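2025-01-21

**Umcombe walking tours back on, new route past the old harbor**

Quick one, as we only got the new leaflet last night. The guided walks in Umcombe are starting up again after the winter break, and they've changed the route. You now meet at the foot of the clock tower, not at the bus station, so ignore the sign still up at the station. It's wrong.

The walk takes you up Tanner's Steps, through the covered market, along the sea wall and out to the old harbor at Tutska. Two hours if the guide's in a hurry. Longer if it's Bahman Akbari, who has led the harbor part for years and likes to stop at every doorway. Worth it though. He has a long story about the salt warehouses and a shorter one about the bishop's boat.

Groups are capped at 14 now. They were bigger last summer and people at the back complained they couldn't hear a thing on the sea wall, specially with the wind up. So book ahead. Tickets from the visitor desk next to the post office, or by phone. Kids under six go free. Dogs fine on a leash, but not in the market.

Bread, cheese and hot tea at the Tehrani tearooms at the halfway stop, included in the price. Ask for the upstairs room if it's raining, the view over the boats is better and there's a stove.

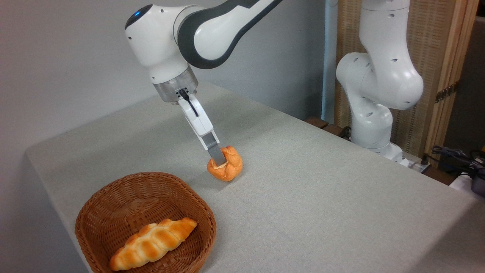
*A bread roll on the tablecloth.*

The other change is the evening walk. Starts at dusk and does the upper town only: the chapel, the two gates, the lane with the painted shutters. No harbor, the path isn't lit and the stones are slick. Bring a flashlight anyway. The desk says 400 people took the evening walk in December, which was only a trial, so they are keeping it on through spring.

Also new, the climb up the clock tower. Used to be shut to visitors. Narrow stairs, low door at the top, no bags bigger than a purse. On a clear day you see right across to the Dumex lighthouse and the islands behind it. Closed in high wind, and they'll refund you or move you to antoher day.

Getting there: the train from the coast line still stops twice in the morning and once after lunch. Parking by the market is a mess while they dig up the square. Use the lot behind the swimming pool and walk down, it's five minutes. Coming back up is more like ten.

Old harbor museum is open again too, first floor only. The upstairs rooms with the ship models stay shut while the roof gets done. They have 2,449 signatures in the guest book from last season and want to hit that again, so sign it on your way out. Half price on the door if you show your walk ticket, same day only. Cash for the museum, cards OK at the visitor desk.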